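August, 11 pm

Long day, mostly on my feet. The snack table got set up this morning and I have been thinking about the layout ever since, so I'll write it down before I forget.

Drove out to Semeniuk for the foil trays and was back before lunch. Spent 58 dollars, more than I wanted to, but we were getting low and the next order from Sanberg won't come until the end of the month. Parking was bad. Ate a sandwich in the car.

The red bottles went on the clear two-step rack, three up and three down. I had them in one long row at first and they took up too much of the table. The foil trays are in one round basket, lids on. I left the other basket empty because I haven't decided between buns and serviettes. The beige tray is in the middle with nothing on it, same reason.

The warmer stays on the right with the sausages. I'd like it farther from the bags of snacks on the shelf underneath, but the cord is short and I'm not running an extension across the floor. The golden crackery things are in the white tray at the other corner. I ate 11 of them while I was sorting out the colours of the price cards, so I can't complain that supper was late.

Tomorrow: wipe down the clear stand, ring Sanberg, find the good tongs. My back is sore. Rain on the roof again, and I still haven't cleaned the gutters.

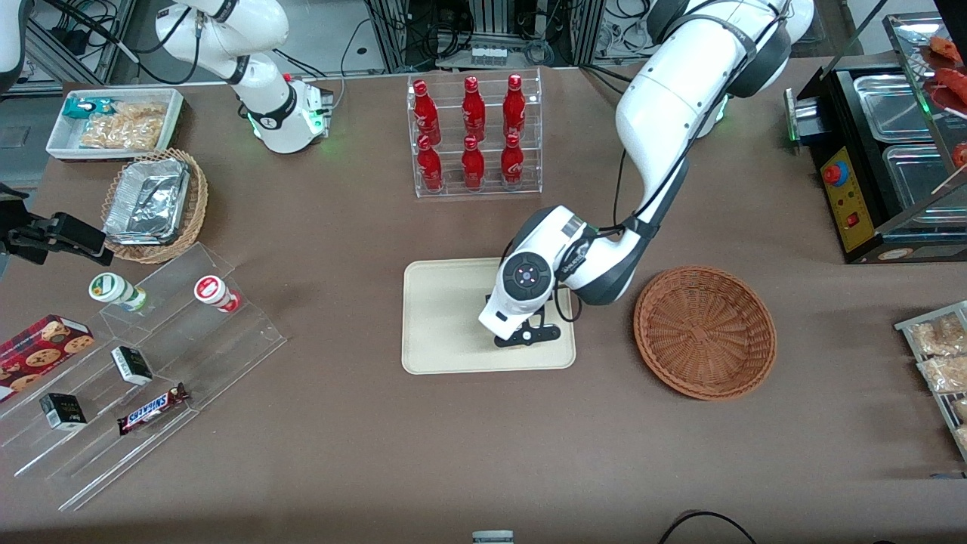
The snack table, with the bottles on their rack.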